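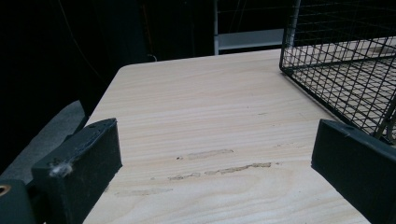 *Table, fingers and wire basket from the gripper camera. Note the scuff marks on the wood and the lint on the left finger.*

# Care of the table and the gripper fingers when you record demonstrations at home

These tips come from our small study on recording with a hand-held gripper in ordinary rooms. Perla Cervantes did most of the recording and I did the training and the tests. We wanted to know how much the everyday condition of the table and the tool matters for the policy which learns from the videos. For the table it matters more than I expected. For the fingers, it matters mainly when you pick up thin things.

## What we measured

We recorded 355 demonstrations of one task: take a small object from the table and put it in a wire basket. After checking, 317 were good enough for training. Then we trained the same policy twice. The first training used only videos from one table position. The second used videos where the table was turned and the basket moved between sessions. The number of videos was equal in both.

In the test we gave each policy 24 trials on a table it had not seen. The first policy stopped above an empty place in 9 of them, most often where the grain had a dark knot. The second policy did this only twice. Our explanation is that the first one had learned to use marks on the wood as signs for where to go. We can't prove it from so few trials, and I would be glad if somebody repeats it with another table.

## Wooden tabletops

- Wipe the table with a barely damp cloth before you start, then with a dry one. Always go with the grain.
- Don't try to sand away old scuffs in the middle of a project. A fresh bright patch is a stronger sign for the camera than the scuff was, and you will have two kinds of table in one data set.
- Turn the table, or walk to its other side, after each session. On a table with a rounded corner, let the corner appear in different parts of the view.
- Close the fingers a little above the wood. Most new scratches in our room came from people who pressed down while closing. Perla practiced first on a folded kitchen towel, and this helped her a lot.
- For a light rub mark, try a white eraser before any cleaning product. Test it first on the underside.
- Wax and furniture polish make reflections which move with the camera. If the table must be polished, do it when the recording is finished.

## Fingers of the gripper

Black fingers show every piece of lint, and a tuft near the front can stay in the view for a whole session. I remove it with a strip of masking tape wrapped around my thumb, sticky side out. Cotton swabs are not good for this because they leave more fibers than they take.

If the gripping surface is rubber, clean it with a little soapy water on a cloth and let it dry completely. We lost one afternoon with a playing card that slid out at every attempt, and the reason was only hand cream. Alcohol is quicker, but on our old Fetska pads it made the surface hard, so I stopped using it.

Look at the screws and threaded inserts before each session too. A loose finger gives a slightly different opening each time, and in the data this looks like a different width command. I put a small line of paint marker across the joint. When the line is broken, something has turned.

## Wire baskets

A mesh basket is a good target, but it needs attention:

1. Put small felt dots under the corners, so it does not scratch the wood when you move it.
2. Dust the mesh with a dry paintbrush. A cloth catches on the wire ends.
3. Lower the object inside before opening. If a finger touches the grid, the basket is pulled along, and we removed several demonstrations for this.
4. Move the basket between demonstrations and never during one.

## Light and background

Our rooms had dark corners behind the table and I left them as they were. It is more useful to keep the light on the tabletop steady. Close the curtain if clouds are passing, and fix the lamp. Cables hanging behind the table can stay if they hang still. If there is a chair near, push it to a different place from time to time, as with the basket.

## A note on the notebook

Write one line after each session: side of the table, basket position, lamp, when the fingers were last cleaned. Warrick Henare asked us why one group of videos trained so badly, and without the notebook we would not have found that all of them were made before the pads were washed. We will repeat the test in November with a painted table, and I will add the result under this section.

*Last changed 23 October 2024*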